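Teaching the arms to fold a T-shirt: small tips from our bench

By Shaimaa Tawfik
January 20, 2019

In our workshop in Arnville we show two arms how to handle clothes. One person guides the motion, the arms record it, and later we choose which recordings are good enough to keep. I have done this work since July, and Hanane El Ouafi asked me to write down what I tell new people in their first week. Most of it is about the table and the cloth, and only a little about software. 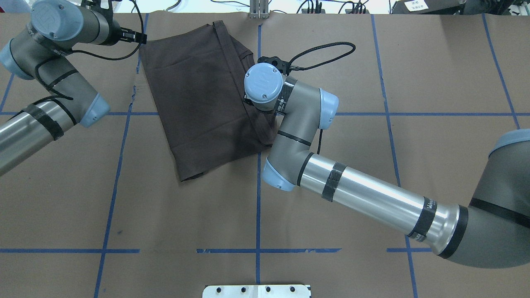
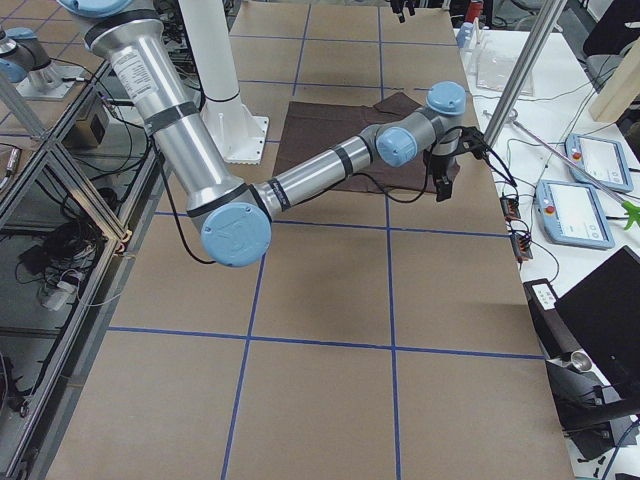
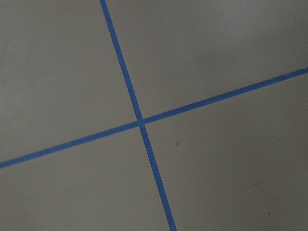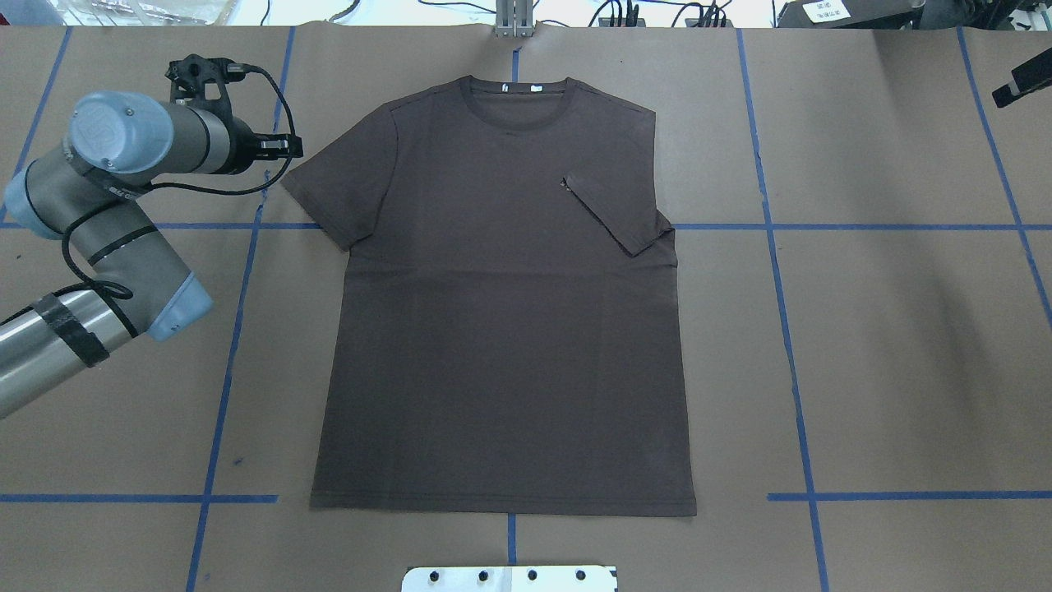

Brown T-shirt and blue tape grid. The third picture is the wrist view, with only the tape and the table surface.

Preparing the table

Cover the table with plain kraft paper before anything else. Bare tabletops shine under our lamps, and the shine moves when you move the lamp. Paper is cheap and it has no shine. Pull it tight from the middle to the sides, and fix it under the edge of the table, where the gripper will never go. When the paper has a hole or a raised fold, change the whole sheet. We tried patches and the fingers caught on them every time.

Then put the tape. Use the blue painter's tape, the narrow roll. It comes off without tearing the paper if you pull it slowly and low, almost flat to the table. Measure the first two lines with a ruler and take the others from these. Where two lines cross, press hard with the back of a spoon, so the upper strip does not lift. Cut the ends with a knife. If you tear by hand you get a rough end, and small pieces of blue stay on the surface.

Wipe the table with a dry brush every morning. Crumbs and bits of tape look small to us, but to a wrist camera at close distance they are big.

The grid is for the person. You can say to your partner "put the collar one line higher" and both of you understand the same thing. Write the start position in the notebook with line names, for example B3. Do not write "a little to the left".

Choosing and preparing the shirt

A short-sleeved cotton T-shirt is a good first piece. Thin sport shirts slide away from the fingers, and thick sweatshirts are too heavy for a small gripper to hold by one corner. Wash a new shirt two times before you use it. New cotton is stiff and it folds like cardboard, so the arm learns a stiffness which will be gone after one week.

Do not iron. Shake the shirt, lay it down, and pass your hand one time from collar to hem. Some wrinkles should stay. If every recording begins with a perfect shirt, then the first wrinkled one will be a surprise for the machine.

Dark brown on tan paper is easy for the eye of a person, but inside the dark cloth the edges are difficult to find. When one sleeve is lying over the chest, brown on brown, take a side lamp and put it low. The fold then makes a thin line of shadow. Anselmo Llorente uses a bicycle lamp for this and it works as well as the expensive one.

Guiding by hand

When you hold the arm and move it yourself, stand so your elbow stays near your body. Hold it behind the wrist, never at the fingers. Move slower than feels natural, and do not stop in the middle of a fold to think. The pause goes into the recording also. If you need to think, practice with your own hands on the shirt first, two or three times, until you can do it while talking about something else.

Go down to the cloth straight, pinch, lift a small amount, and only after this move sideways. Beginners like to pinch and pull in one motion. The cloth then drags and the far side opens again.

Take a fold of fabric a finger's width inside from the edge. At the edge itself the hem is thick and it rolls out from the grip.

Guiding by remote control

For remote work we use the Esturov handles, which Ayman Soliman adjusted for smaller hands. Sit down. People who stand get tired and begin to lean, and after 12 folds in a row everybody needs a rest, even if they say no. Put the handles at the height of your belly and keep the feet flat on the floor.

Look at the wide view for the travel and at the wrist view only for the last part before the pinch. If you look at the wrist view all the time, you will hit the other arm — I did it twice in one day. Keep one arm waiting at its own side until the other has let go and moved back.

Keep the teach pendant where your free hand can reach it without looking. Nothing goes on top of it, not paper and not a cup.

Cables

Tie the gripper cable with one loop of free length at each joint. Too tight, and it pulls when the wrist turns. Too long, and it falls on the shirt. Turn every joint slowly to its end before you cut the ties, and use ties that open again. I like the Prallow ones, the wide type.

Which recordings to keep

Of our first 1000 recordings for this shirt, we threw away 269. I thought this was a bad result, but Abdelilah Benkirane looked through them with me and most had the same fault: the person corrected a sleeve at the end, after the fold was finished. So now the rule is simple. When the fold is finished, open the gripper, go up, and end the recording. If the result is ugly, mark it and do it again from the start.

Sort the same day. After one night you do not remember why you wrote a question mark.

Keep also some recordings where a fold went wrong and was repaired in the middle, but put them in a separate folder with a clear name. We call ours Gaber, and please do not ask me why, it was there before me.

For the next month we want to reach 2000 with this shirt and then begin with towels. Hanane has already bought them and they are in the washing machine.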